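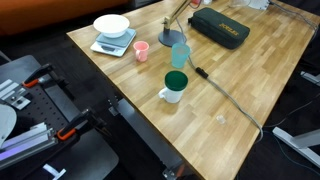 January 12, 2023. Second try at moving the Mallero closed files into Skornow, and I'm glad to say it went a good deal better than the one in August, when Babak and I spent most of the afternoon looking at a progress bar and eating crackers. Before touching anything real I set up five dummy matters so we could check permissions without a client's name in sight, and since I have no imagination before lunch I named them off the striped table: Pink Cup, Blue Cup, Green Lid, Kitchen Scale, Desk Lamp. If you find any of those in the matter list next week, they're mine and you can delete them.

The batch was 2,000 documents, mostly old lease work and a lot of scanned letters. After the first pass 1,642 had landed with the matter number, author and date all intact. The rest came in too, but with the author field blank, and they're parked in the holding folder. Hortensia thinks it's the accented names (Julián Sepúlveda's files are nearly all in there, poor man, he always gets the worst of it). I think she's right, but I'd like to see the export log before we go changing the character set on everything.

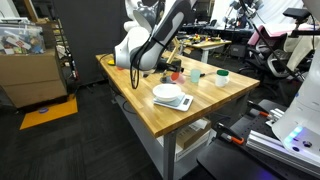

Red cup on its side by the little wooden stand, mug with the green lid farther along.

Permissions were the part I was dreading. Ramiro logged in as a trainee and could open Pink Cup and Blue Cup, as he should, but he could also see the title of Kitchen Scale in search, even though it was walled off. He couldn't open it. Still, a title can give away plenty in a law office, and I've written to Skornow support with the steps to repeat it.

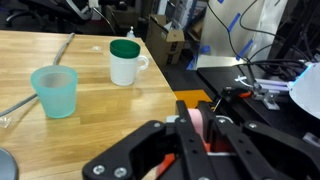
Billing link

Aidoo picks up the matter numbers from Skornow overnight now, so accounts won't have to key them twice, and Baltasar Urquijo was so pleased he came down to tell us in person. One snag: if a matter is renamed after the sync, Aidoo keeps the old name on the invoice. I tried it with Desk Lamp, renaming it Desk Lamp Holdings, 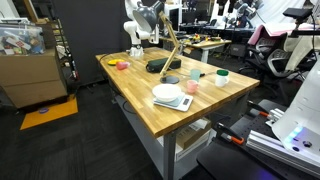
and the draft invoice went right on saying Desk Lamp until I cleared the link and made it again. Fine for one matter, a nuisance for 25, so let's agree on no renaming until the fix is in.

Still to do: export log from Babak, rerun the holding folder, ask Ramiro to try the trainee login again from his phone.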